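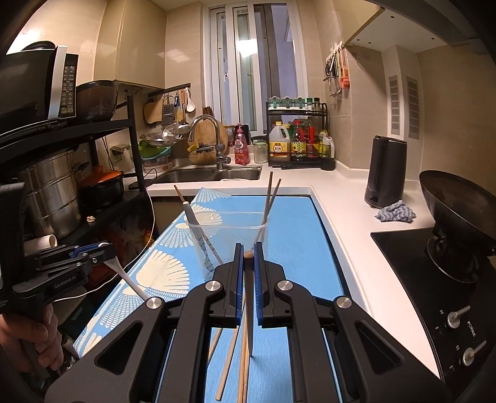 Household Chore Demonstrators – casual, paid, no cape required

Fistska is looking for 20 people to come and do housework they would otherwise put off at home. You'll be sorting chopsticks, stacking bowls, wiping benches and folding tea towels, using a pair of hand-held grippers in place of your fingers. The machines are meant to learn from it. So far they have mostly learned that chores are hard, a conclusion many teenagers reach without any funding at all.

Where things stand

Our last trial used the Tornis arm in an ordinary kitchen. It was asked to put away 199 items and managed 62. It also put away a sandwich, which was not on the list. On the shop floor our Prultel unit can now face up a shelf of tinned tomatoes very nicely, provided the tins all match and no customer wants one. Chopsticks remain a sore point. They're thin, they roll, they hide behind each other, and a robot that can lift a full crate will chase one across a bench for most of an afternoon.

So if your mother-in-law asks whether a robot will be doing the dishes by Christmas, you may tell her to keep her gloves.

What you'll do

Shifts run from 9 am to 1 pm or 2 pm to 6 pm, starting in July. Each one has a short task list, repeated more times than you'd think reasonable. A typical morning is chopsticks into a cup, chopsticks out of the cup, same again with the cup moved a bit to the left. Afternoons tend to be laundry or shelf stocking. You work at your own pace – we'd like to see how a person does it, including the fumbles.

Who we're after

You're 18 or over, can stand for an hour at a time and have reasonable use of both hands. Left-handers are very welcome, as we have hardly any. Experience in cafes, cleaning, aged care or supermarkets is handy. Experience in robotics is fine too, but please don't explain it to the others during the washing-up.

You don't need to be tidy at home. We won't check.

Pay and conditions

Casual hourly rate, paid fortnightly, with a paid break in the middle of each shift. Training is paid as well. Tea and coffee supplied, and yes, you do rinse your own mug. Closed shoes, please, and long hair tied back.

How to apply

Send a few lines about yourself to the Fistska recruitment desk, quoting reference 1828. Tell us which shift suits you and which chore you'd hand over first if you could. A résumé is optional. Most people so far have said the oven.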